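Bonderbridge Gripper Comparison -- Progress Report, Second Period

Prepared by Delyth Prydderch for the Altdale small grants program

Dear all,

Thank you again for your patience over the summer, and for the very kind notes that came back after the first report. I read them out at our bench meeting and they did everyone good. I promised this one would be shorter, and I am afraid I have already broken that promise, but there is a lot to tell you!

Where we are

You will remember that the grant pays for a side-by-side trial of two hand-held grippers, both meant for people to carry around and use on ordinary objects while a camera on the tool records what the fingers do. The first is the Thakur, which we bought ready made. The second is our own Bonderbridge build, with molded plastic fingers and a flat pad on the inner face of each one. The plan was 300 pick-and-place trials on each tool by the end of the grant. We have finished 100 on the Thakur and 69 on ours. I had hoped the two numbers would match by now, and the next section explains why they don't.

What held us up

Most of the lost time went to the finger screws. The first set of fingers worked loose after a long afternoon of opening and closing, and once there is play in a finger the tips stop meeting squarely, so we threw out a batch of trials and started that batch over. We now check the screws before every session and again at 2 p.m., when the benches change hands. It's a dull little routine and I'm happy to say people have stuck to it.

The other delay was the camera angle. On our build the camera originally sat too low, and the fingers took up so much of the view that small objects disappeared behind them just before the grasp. Raising the mount meant redoing the calibration, then redoing it again when we found the bracket flexed (my fault, I had asked for the thinner one to save weight). With the new mount we get the tips of both fingers and a good wide stretch of table between and beyond them, and that was what we wanted all along.
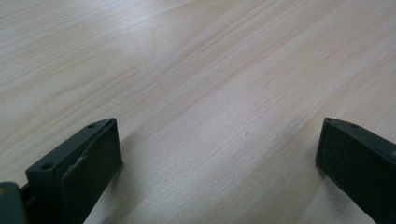 Bonderbridge gripper, jaws open over the light wood bench top. View from the tool's own camera.

The table itself has turned into a small side study. Pale wood gives us good contrast with the dark fingers, but it also throws back a broad band of light, and the tracking software is less sure of itself when a fingertip passes over a bright patch. We are going to repeat a portion of the trials with a gray cloth down to see how much of the error comes from the surface. That wasn't in the original proposal, but it costs us nothing except time, and I think you would rather we knew.

Early impressions

Please take these lightly until both sets are complete. The Thakur is easier on the wrist and nearly everyone prefers it for long sessions. Ours holds flat things better -- cards, lids, the edge of a ruler -- and I suspect the pads deserve the credit, though we haven't tested the fingers without them yet. Neither tool is good with string. We have stopped being surprised by this.

Money

Spending is in line with the budget except for fasteners and the second camera bracket, both of which came out of the contingency line. I don't expect to ask for anything further. The itemized sheet is attached separately.

Next steps

The remaining trials on both tools come first, then the cloth comparison, then a short session with the pads taken off. We'll also put a few clips on Vimeo so that you can see the grippers in use without making the drive out, and I will send the link and password once the clips are trimmed. If anyone from Altdale would still like to visit, September suits us very well, and mornings are the best time to find both benches running.

With warm thanks from all of us,

Delyth Prydderch
Bonderbridge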